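Laundry basket

A laundry basket is a container used to hold clothes and household linen before, during or after washing. It is one of the most widespread objects in the home, found in palaces and bedsits alike, and its long history touches on farming, craft, plumbing and the chemistry of plastics. In British usage the word covers both the open, low basket used for carrying and the taller lidded kind kept in a bathroom or bedroom, although the second is often called a linen basket, a linen bin or a hamper.

Origins

Baskets are far older than laundries. Plaited and coiled containers survive from the Stone Age in dry caves and waterlogged ground, and people who washed clothes at rivers needed something that let the water run away while they walked home. An open weave does this beautifully! Willow was the favourite in much of northern Europe, where the young rods (known as withies) could be cut every winter from the same stumps. Further south, makers turned to cane, esparto grass and split chestnut.

The washing basket of the Victorian period was a serious piece of work. Wet sheets are very heavy, and a basket for two people to carry had to have a thick base, a wrapped rim and handles woven right down into the sides. The village of Domville was known locally for an oval pattern with a double-twisted border, and its makers supplied hotels and schools for several generations. Lakmal Siddiqui, whose history of the Domville trade remains the fullest account, traced 208 basket makers in the parish registers, many of them women working from their own kitchens.

The coming of plastic

Wicker has two weaknesses: it snags delicate cloth, and it goes mouldy if it is put away damp. Both problems pushed manufacturers towards new materials after the Second World War. Moulded polythene was light and cheap, and it could be wiped clean in seconds. Early examples were rather brittle in cold weather, but the recipes improved quickly and by the 1960s bright plastic baskets were a familiar sight beside the washing line.
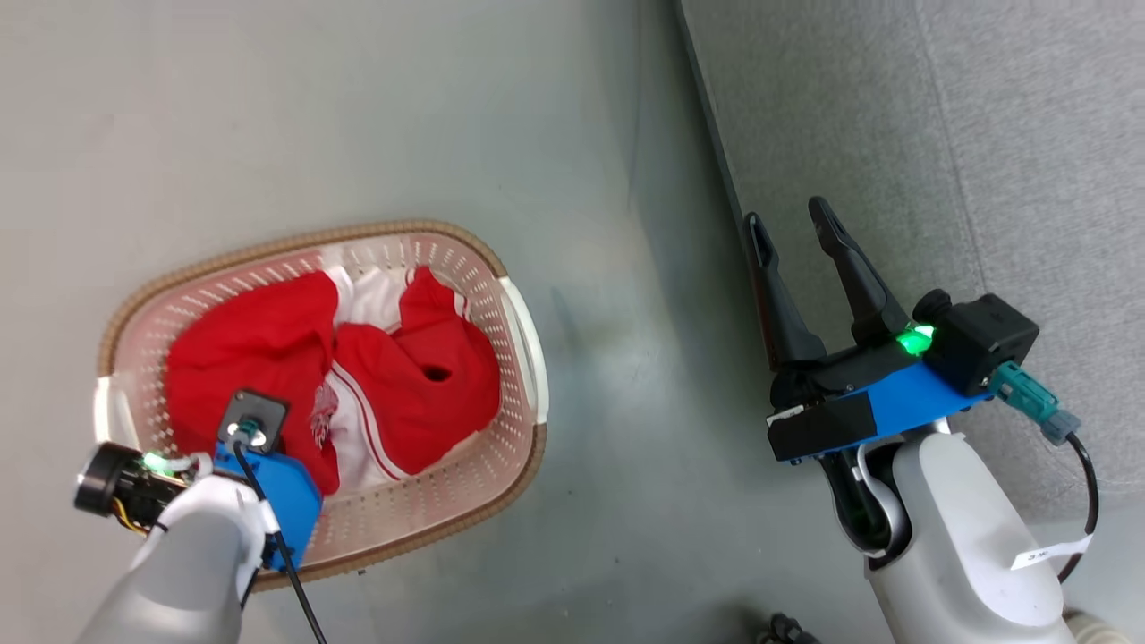

The Grosberg works was among the firms that made the change early, moving from cane to plastic over a single January shutdown. Its first catalogue after the switch offered the same oval shape the company had always sold, and customers seem to have been delighted. Production reached 4000 baskets a week at its height. Howlader, a rival maker, went the other way and kept its weavers, selling to people who wanted something handsome for the bedroom.

Shape and airflow

Round baskets are the easiest to weave, while ovals and rectangles sit more comfortably against the hip. The curved "hip-hugging" basket, with one side scooped inwards, takes this idea further and is a lovely bit of practical thinking. Collapsible versions, with soft folding walls, became popular in small flats.

Holes matter a great deal. Damp cloth kept in a closed container soon smells musty, as bacteria and mildew thrive in still, moist air, and slots or small openings allow some of that moisture to escape. They also save material and make the basket lighter to lift.

Collections

Old laundry baskets were used hard and usually burnt when they broke, so good early ones are scarce. The Praltent Museum of Domestic Life holds 591 household baskets of all kinds, of which 30 were made for laundry. Its oldest washing basket still has a laundry mark painted on the base.

See also: Basket weaving; Clothes line; Washboard; Willow growing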